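Home News Visits Archive Contact

A Day at the Drirngate Carpet Mill

October 18, 2022
By Bradley Tapley

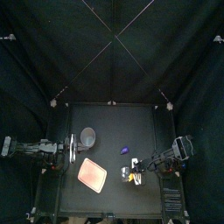 VISIT REPORTS

The Drirngate mill opens its doors to the public twice a year, once in July and once in the fall. I missed the summer date and signed up for the fall one. The bus from the station stops at the bottom of the hill, and from there it is a short walk up past the dye works to the main gate. Visitors sign in at the old weighing office and are given ear plugs and a paper map.

Our guide was Socorro Taipe, a weaver at the mill for most of her working life before she moved to the training side. She took us first to the yarn store. The wool comes in on cones from two spinners, and each delivery is logged by lot number. Cones from different lots are never mixed on the same order. A small difference in the wool can show up as a stripe once the carpet is down, and by then it is too late to fix.

From the store we went to the dye house. Noboru Honda runs it with a small crew. He keeps a shade book for every color the mill has made, with a tuft of yarn glued next to each recipe. The oldest pages are hard to read and have been copied out more than once. A customer can send in a scrap from under a radiator and ask for a match, and Honda said these jobs take up more of his week than the regular orders do. He would not guess how many shades are in the books.

The weaving shed is the loudest part of the tour and the part most people come for. It holds 8 looms, 3 of them running on the day I went. The biggest was making a hotel order in a pattern the mill calls Punik, a small repeating leaf in rust and cream. Socorro stopped at the back of the loom to show how the pile yarns are fed in from the creel. When one runs out, the weaver ties on a new cone by hand — the knot has to be small enough to pass through without catching. She tied one for us and then let a few visitors try. Mine came apart when I pulled on it.

Behind the looms is the mending room, and I could have stayed there longer. Every carpet is pulled over a long table under strong light, and the menders look for missing tufts and put them back with a curved needle. Sevim Sezer was working on a stair runner in a plain dark green. She told us plain colors are harder to mend than patterns. A busy pattern hides a tuft that sits a little high, while a plain ground shows everything. A new mender spends the first year on offcuts and on the backs of sample pieces.

Lunch was in the canteen and was included in the ticket. There was lentil soup, bread, and a tray of ham sandwiches that went fast. The coffee was weak.

In the afternoon there was a talk on the mill's history by Thắng Phan, who looks after the pattern archive. The collection holds about 2000 designs, most of them painted on squared paper. He brought out a few from a range called Hijazi, made for a shipping line and dropped when the line closed. The paint is still bright, and pencil notes in the margins give the yarn weights. He is photographing the sheets as time allows and expects to be at it for years. Someone asked if the old designs could still be woven. He said most of them could, but the gauge would have to be adjusted and the customer would need to order at least 300 square yards.

The shop by the gate sells remnants and short rolls at marked prices. I bought a doormat and a bag of rug wool. Larger pieces can be held with a deposit and collected later, and the staff will bind the edges for a fee.

A few notes for anyone planning to go. Wear flat shoes, as the shed floor is uneven and can be slick near the looms. The dye house is up a flight of outside stairs, and there is no elevator — call ahead if that is a problem. Parking is limited to the lower yard. Tours leave on the hour and the last one does not include the archive talk.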